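Posted in: Money and Machines

I have been meaning to write up the gripper budget since May, and every time I sat down with a cup of tea I found another line I'd forgotten (cables, it's always cables!). So forgive me if this rambles a bit.

We started with a plan for two pairs of hand-held grippers, and I was so pleased with the quote from Wornell that I nearly signed it on the spot. Then I read it again after lunch. The marker cubes were extra, at 126 dollars a pair, and so were spare jaws, and shipping to Prisidthorpe was another 200. None of that is outrageous, mind you, but it does add up when you've promised everyone there will be money left for soft things to practice on.

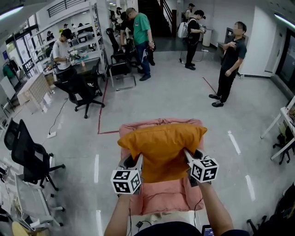 Veronica Costache thinks I have the whole thing backward, and that we should buy one pair, wear it out completely, and only then decide what the second pair ought to be. I've gone back and forth on that more than I'd like to admit. Her way, we'd learn which parts go first before paying for them twice. My way, two people can work at once, and a broken jaw doesn't send everyone home early.

For now I've split the difference. One pair from Wornell, a full set of spare jaws, and 100 dollars put aside for cushions, blankets and floor tape, all of which we go through faster than you'd believe. Kamata has promised me a price on the second pair, and I'll post it when it comes.

Comments

Dunine fan: Ask whether the spare jaws come with screws. Ours didn't!

Marta: I'm with Veronica. Buy one and see.

Pete L.: Did you budget for replacement cables?

Last updated in June

This site uses cookies to remember your preferences. By reading on, you agree to their use.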